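Home Courses Staff Guides Help Contact

Setting up class groups from an enrollment list

These steps are for school office staff who use Treloar to manage student records and want each class to get its own mail group. You need an administrator login and a current enrollment list saved as a CSV file.

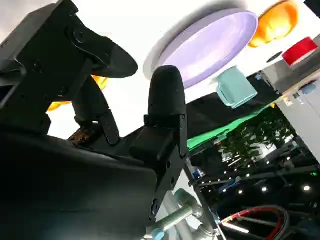
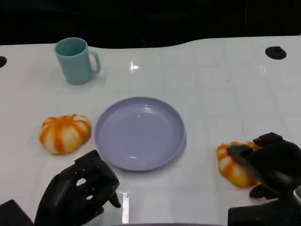

Start by opening the enrollment list and checking that every student has an ID, a class code and a school email address. Treloar reads the first row as column names, so leave it in place. It also helps to choose a short label for each group before you import. In the practice account, ours is called Teal Mug, after the mug on the white tabletop in the second photo, and you can delete it when you are done.

1. Go to Records, then Groups, and select Import.
2. Choose your file. The limit is 300 rows, so split longer lists.
3. Match the class code column to Group Name.
4. Select Preview. Rows with a missing email are marked in red.
5. Fix those rows in the file and upload it again.
6. Select Create Groups.

The Mukstead list had 163 students and needed 4 corrections, all of them old class codes left over from November.

Teachers are added separately under Group Owners. For access problems, write to Keith Goodwin.

Last updated July 24, 2020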